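Ticket 2817: Marble texture shows a seam in Clutura
Status: Solved

Great news on this one — the seam is gone! I tried the Lurine stone pack on three counters and got the same hard line every time, always where the second tile starts. Resetting the material did nothing. Reinstalling the pack did nothing either.

What fixed it was the tile offset. Mine had been saved as 290 from an older project, and Clutura keeps that value when you swap stones. Set it back to 31, clear the texture cache, reload. The veins run straight through now, and I love how they branch.

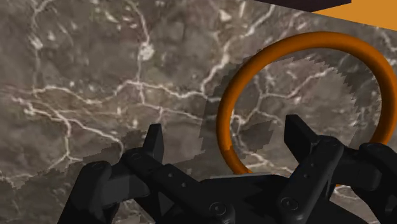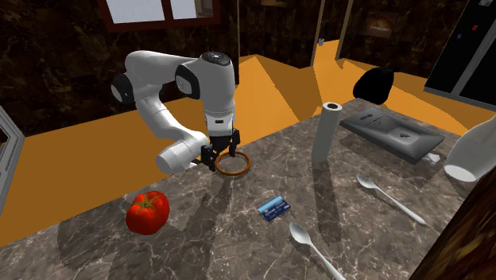 Posted by Eren, August 28, 2018
Product area: Materials and textures

One more tip for anyone on build 2532: clear the cache before you reload, or the old offset comes right back. I lost more than an hour to that. Still open is the preview thumbnail, which shows the old tiling until you restart. I've filed that under the Edus viewer and will add the link when it has a number.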